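**Alten Rechner verkaufen: komplett oder in Teilen?**

**gwilliam_fan**
Moin zusammen, ich will meinen alten Desktop loswerden und komme beim Thema Verkaufen einfach nicht weiter. Komplett reinstellen oder alles ausbauen und einzeln anbieten? Meine Schwester meint komplett, mein Kollege lacht mich dafür aus. Zwei Wochen stand die Kiste jetzt als Ganzes auf Cevby, Ergebnis: 18 Nachrichten, davon die meisten "Was letzte Preis" und eine Anfrage, ob ich gegen ein Kinderfahrrad tausche (hab kurz überlegt!). Wie macht ihr das?

**tomo_s**
Einzeln, immer einzeln. Ein kompletter Rechner ist für die Leute ein Überraschungsei, da will jeder Rabatt, weil das Gehäuse hässlich ist oder das Netzteil zu laut. Bei einem Prozessor weiß der Käufer genau, was er sucht, der gibt die Bezeichnung ein, findet dich und fertig. Und du kannst das Zeug im Polsterumschlag verschicken, statt einen 20-Kilo-Karton zur Post zu schleppen.
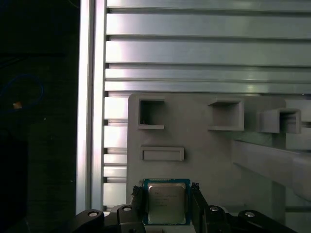 **Tomomi Shibata**
*Moderatorin, Unterforum Kaufen & Verkaufen*

Noch was zum Inserat selbst, da wird nämlich am meisten verschenkt: Schreibt die genaue Bezeichnung in den Titel und nicht "Intel Prozessor top Zustand". Auf dem Metalldeckel ist die kleine Schrift auf Fotos oft nicht zu entziffern, also abtippen! Dazu Versandkosten, Abholort und ob ihr noch eine Rechnung habt. Preis immer als Festpreis, mit VB ladet ihr die Feilscher quasi zum Kaffee ein.

**negin_f**
Da muss ich mal widersprechen. Festpreis klingt super, aber auf Cevby handeln die Leute trotzdem, egal was drinsteht. Ich setze 4 Euro drauf, lasse mich 4 Euro runterhandeln und alle sind glücklich. Und einzeln verkaufen ist halt auch einzeln Arbeit: einzeln fotografieren, einzeln antworten, einzeln einpacken. Ich hab im Mai meinen alten PC zerlegt und saß abends nur noch am Handy. Nie wieder, der nächste geht am Stück weg.

**gwilliam_fan**
@negin_f genau davor graut es mir ja. Wie viel mehr kam denn bei dir rum?

**negin_f**
Zu wenig für die Nerven :D Der Arbeitsspeicher ging sofort, auf dem Mainboard sitze ich heute noch. 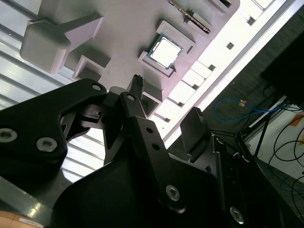 **Berwyn G.**
Beim Verpacken trennt sich für mich die Spreu vom Weizen. Ich hab mal einen Prozessor bekommen, der lose in einem Umschlag mit Küchenpapier lag, und das vom Verkäufer mit 100 % positiven Bewertungen! Seitdem frage ich vorher nach, wie verschickt wird. Ideal ist für jedes Teil ein eigenes Fach, so wie in der grauen Schale auf dem Bild, wo der Prozessor in seiner quadratischen Mulde liegt und der Speicherriegel in einem langen Schlitz. So was hat natürlich kaum einer zu Hause, aber antistatische Tüte, Luftpolster und eine feste Schachtel kriegt jeder hin. Ich nehme die kleinen Kartons von Skakis, die halten was aus.

**nhung_n**
Kartons kaufen?? Ich hab einen ganzen Schrank voll vom Onlinebestellen, die alten Flulluvby-Schachteln sind perfekt. Nur bitte die alten Etiketten abmachen, mir ist mal ein Paket zurück zum Erstversender gegangen.

**tomo_s**
@negin_f am Mainboard liegt's aber nicht am Einzelverkauf, sondern am Preis. Was hattest du denn verlangt?

**negin_f**
Das bleibt zwischen mir und dem Mainboard.

**gwilliam_fan**
Okay, ich mach's jetzt halb und halb: Prozessor und Speicher einzeln, der Rest geht als Bastelkiste an Selbstabholer. @Tomomi Shibata zwei getrennte Anzeigen oder lieber beides in eine?

**Tomomi Shibata**
*Moderatorin, Unterforum Kaufen & Verkaufen*

Zwei getrennte, und in beiden kurz auf die andere hinweisen. Wer beides nimmt, zahlt nur einmal Versand.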